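Stovum Parts Washing — Frequently Asked Questions

What do you clean?
Steel, stainless and aluminum parts, from brackets up to gear housings. We do not take magnesium, or anything with rubber seals still fitted.

Is there a minimum order?
Yes, 20 pieces per part number. Orders over 500 pieces get the Clirkell rate, named after our larger washing line.

How long does it take?
Most orders are ready in three working days. Drop off before noon and that day counts as the first.

How hot does the wash get?
The standard wash runs at 60 degrees Celsius. If your parts need a cooler cycle, write it on the order form. We can't change it once a load has started.

Do I need to take off old oil first?
No. Light oil and cutting fluid are fine. Scrape off thick grease, and please drain any part that holds liquid.

Can you remove rust?
Light surface rust, yes. Deep pitting will still show after cleaning. Paint removal is a separate service and is quoted by the piece.

How should I pack my parts?
Loose in a bin or crate is fine for most castings. Machined faces should be wrapped or kept apart with card. Label every container with your order number — tape works, marker on the metal does not.

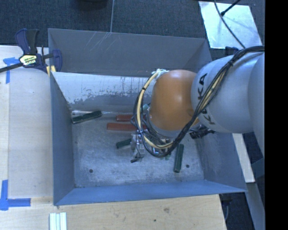 Do you return my containers?
Yes, with the parts in them. We don't wash the containers unless you ask, and there is a small charge for that.

Where do I drop off?
At the Kokkonen Road gate, on the left side of the building. The Honen depot accepts sealed crates only, up to 100 pounds each.

Are you open all year?
We close for one week in February for tank maintenance. Orders left with us before then are held until we reopen.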